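Studden Kitchen Notes
Posted in March

1/ Moving the microwave to the other counter turned into a whole afternoon, so I'm putting it all in one thread. Skip it if you don't own one.

2/ I bought it secondhand from the Brikdale swap shop. It cost less than the shelf I wanted to put it on. The labels are in Chinese and it came without a manual. I can't read Chinese, so I learned the panel with a translation app and some guessing.

3/ The keys I use most are the quick ones under the display. Ten seconds, one minute, five minutes. Ten seconds is right for butter. Five is too long for nearly everything I cook.
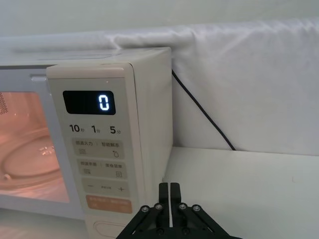 Quick-time keys under the display, minus and plus further down.

4/ The minus and plus strip took me longer. I'm still not sure what every button above it does. I use 4 things on this panel and leave the rest alone.

5/ Cleaning. I put a bowl of water and a spoonful of vinegar in, run it for a few minutes, and leave the door shut for a while after. Then wipe. I used to scrub dry and it took three times as long. Leave a wooden spoon in the bowl so the water doesn't boil over all at once.

6/ Take the glass plate out and wash it in the sink like any other plate. Let it cool first if you've just used the oven. Then lift out the roller ring. Crumbs collect under it and that's usually the grinding noise people complain about.
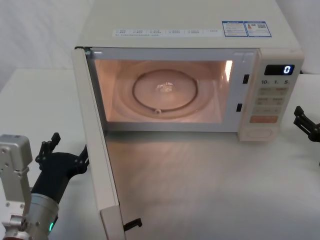
Thread length: 2 min read

7/ When you put it back, the ring goes in first and the plate sits on top. Turn the plate by hand before you close the door. If it rocks, the ring is off center or there's something under a wheel.

8/ Check the cavity floor before the plate goes in. Small bits of plastic and packaging end up in there more often than you'd think. I do this every time now.

9/ The stickers on top of mine are staying. I tried peeling one off an old Kultow toaster oven and the glue outlasted the toaster. If yours have to go, cooking oil and a day of patience works better than a knife.

10/ The door gets a damp cloth with a drop of dish soap, then a dry one. Cream plastic shows every fingerprint around the edges, and the dark window shows streaks. Wipe the window last – it picks up whatever you leave on the cloth. No glass cleaner on the buttons. Spray the cloth if you must, never the panel.

11/ It's a Midea, for the people who asked. The display sits at 0 when it's waiting, and I like that better than a clock I'd have to reset after every power cut.

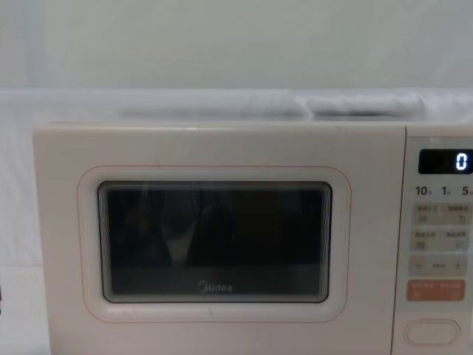 Escobar replied that lemon works as well as vinegar and the kitchen smells better after, but you have to fish the seeds out or they pop.

12/ Fair. I tried half a lemon later and it did fine on the grease. Vinegar is cheaper, so I'll probably go back and forth.

13/ Last thing is space. Leave a gap behind it and at the sides, and don't stack cookbooks on top. I had mine pushed against the wall for a month and it ran hot. Next thread is the fridge drawers, once I work up to it.

Contact | © Studden Kitchen Notes | Back to top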